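Chapter 3
Keeping Track of Things the Camera Cannot See

Before you start

You will need the Oda planner installed and working, as set out in the last chapter, and the Plodow log viewer. You should be able to open a log, step through it and print the contents of any message. If the viewer complains about missing transforms, go back and check that the arm description file is loaded before the log is opened.

By the end of the chapter you should be able to write a small object store, decide when an entry in it is too old to use, and explain why the planner asked for another look when it could have moved straight away.

3.1 The problem

In Chapter 2 the planner was handed a list of objects with exact positions. We typed that list by hand. A working system has to build the list itself, from pictures, while the arm is moving, and the pictures will disagree with one another.

The running task in this part of the book is a tidying task. The work surface holds a round basket, toy food and a few foam or plastic blocks, and the program is given an instruction such as "put the bun in the basket". The code was first written for the teaching bench at Brivstead by Aniela Ostrowski and Ehab Cherkaoui, and it has been rewritten twice since. The version used here is the second rewrite.

A camera on the wrist gives a close view that changes with every movement of the arm. It is good at showing what is near the fingers. It is poor at showing the rest of the surface, and the detector will often be given only part of an object to work with. A banana that runs out of the top of the picture still has to be reported as a banana, and a basket showing one side of its rim still has to be given a centre.

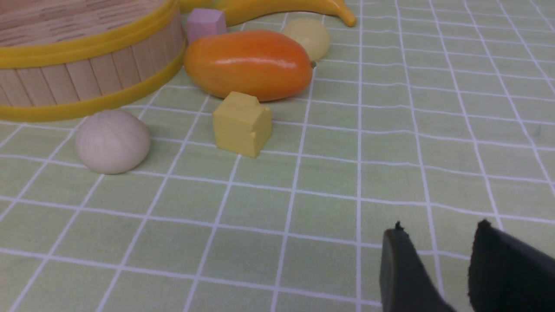

Why not just run the detector on every picture and throw the old results away?

The planner needs positions for objects that are out of view as well as those in view. If the program kept only the latest results, the basket would vanish from the list each time the wrist turned away from it, and any plan that ended at the basket would fail at that moment. Old results have to be kept somewhere, along with a note of how far they can be trusted.

That somewhere is the object store. It is a plain table with one row for each thing the program believes is on the surface. A row holds a label, a position, a rough size, the time of the last sighting and a score for how sure the program is. Everything else in this chapter is about when to add a row, when to change one and when to take one out.

3.2 What goes in a row

Students often want to put a great deal in the row. Keep it small at first. The fields used in the exercises are these:

id: a whole number that never changes once given
label: the name from the detector, for example "cube" or "bun"
colour: the average colour inside the outline
position: x, y and z in the table frame
extent: width, depth and height of a box that would hold the object
last_seen: the time stamp of the last picture that contained it
score: between 0 and 1

The position is always stored in the table frame and never in the camera frame. This rule is broken more often than any other in submitted work. A position in the camera frame is out of date as soon as the arm moves. A position in the table frame stays true until the object itself moves, and that is a much rarer event.

To get from one to the other you need the pose of the camera at the time the picture was taken. Notice the wording. The pose at the time the message arrived is a different pose, and if the arm was moving the two may be far enough apart to put a cube on the wrong side of a bun. Oda keeps a short history of arm poses for this purpose. Ask it for the pose at the picture's own time stamp:

pose = oda.pose_at(image.stamp)

If the history does not reach back that far, the call returns nothing. Drop the picture when that happens. Do not fall back on the latest pose.

Colour is in the row for a practical reason. Blocks of the same shape get the same label, and a red cube on open cloth is easy to mix up with a green one if label and position are all you have to go on. İlker Taşdemir's first matching routine used position alone, and it worked well until two cubes were put down close together and the ids changed places on every other picture.

Partly hidden objects need some care as well. When a gripper finger covers half of something, the outline from the detector is the outline of the visible half. Its centre is the centre of the visible half too. If you write that straight into the row, the object will seem to slide as the finger passes over it. The cure is a mask of the fingers, which is always known because the fingers are fixed to the same arm as the camera. Where an outline touches the mask or the border of the picture, update last_seen and leave position and extent as they were.

If there is no row to update, make a new one and mark it as partial. A partial row may be used to choose where to look next. It may not be used to choose a grasp.
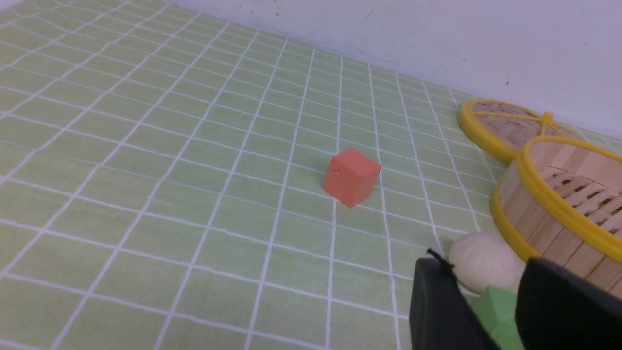 3.3 Matching new sightings to old rows

Each new picture gives a set of sightings. Each sighting either belongs to a row that is already there or is something new. The matching step decides which.

The method in this book is simple and will do for a bench with a modest number of objects on it. For every pair of sighting and row, work out a cost. The cost has a part for distance, a part for label and a part for colour. Take the lowest cost first, join that pair, cross both off and repeat. Stop when the lowest cost left is above the limit. Any sighting left over becomes a new row.

What about rows left over? It is tempting to delete them, and this is where most of the trouble comes from. A row with no sighting may mean one of 3 things. The object has gone, or it is outside the view, or something is in front of it. Only the first is a reason to delete.

To tell them apart, project the row back into the picture. If it lands outside the picture, leave the row alone. If it lands inside, check whether any taller object or either finger lies between it and the camera. If so, leave the row alone again. If it lands inside and nothing is in the way, lower the score. When the score drops below the limit, take the row out.

A basket makes a good test of this step. From a low view the near wall hides the floor, and a bun lying inside may be hidden completely. From higher up the floor can be seen through the opening. A program that lowers scores without checking what is in the way will forget the contents of the basket whenever the camera drops, then find them all again as new objects when it rises.

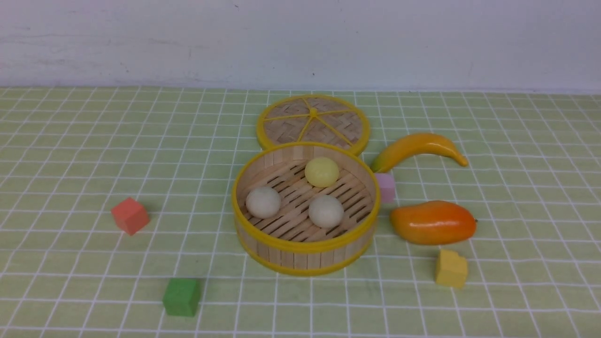 Figure 3.3 Basket, lid, fruit and blocks on the gridded cloth.

There is a second difficulty with containers. A bun inside a basket and a bun beside it may be only a short distance apart, and the difference decides whether the task is finished. Lorna Jardine's answer, which we follow, was to add one more field to the row, called inside, holding the id of the container or nothing at all. The field is set when the centre of the object falls within the inner circle of the rim and its height is below the rim. Once it is set, moving the container moves the contents with it in the store.

A flat lid can confuse the rim finder, since it has an outer ring of much the same width as the basket's. Use height to separate them. A ring close to the cloth with nothing rising above it should not be offered as a container.

3.4 How old is too old?

Every row gets older when it is not seen. The bench code uses two limits. A grasp may be planned only from a row seen in the last 100 milliseconds. A route for the arm may be planned around any row seen in the last 2000 milliseconds. Beyond that the planner has to ask for a look before it moves through that part of the space.

These values suit a slow arm and objects that stay where they are put. Umut Kaplan tried the same limits on the Randero sorting line and had to shorten both, as the parts there are carried along on a belt.

Asking for a look is an action like any other. It takes time and it moves the arm, so it goes into the plan with a cost of its own. A look at a bare surface is still worth recording. It tells the planner that the area is clear as of that time stamp, and the free area can be stored in the same way as an object, with a position, an extent and a last_seen. 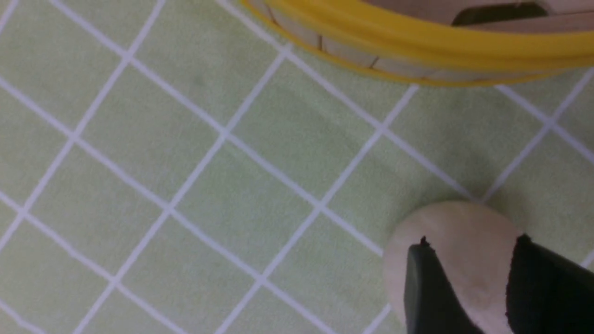
Free areas go stale too, and should be held to the same limits. They also have to be cut down when an object is put into them. The simplest way is to split the surface into square cells and store one time stamp for each cell. It is best to choose the cell size in the program and keep it separate from any pattern printed on the work surface — the two need not line up, and code that assumes they do will break when the cloth is changed.

Set the time stamp of a cell only when the whole cell is in view and outside the finger mask. Cells along the border of the picture will often fail this test, and the map of free space will have a ragged edge. Leave it ragged. Smoothing it over means claiming to have seen parts of the surface that were never in view.

3.5 A first version of the store

We can now write the code. Start a new file called store.py and begin with the row itself, using the fields listed in 3.2 and the inside field from 3.3. Give each field a type. Leave the matching function empty for the moment and have it return an empty list, so that every sighting becomes a new row. Then play the first log through it in Plodow and watch how quickly the table fills up.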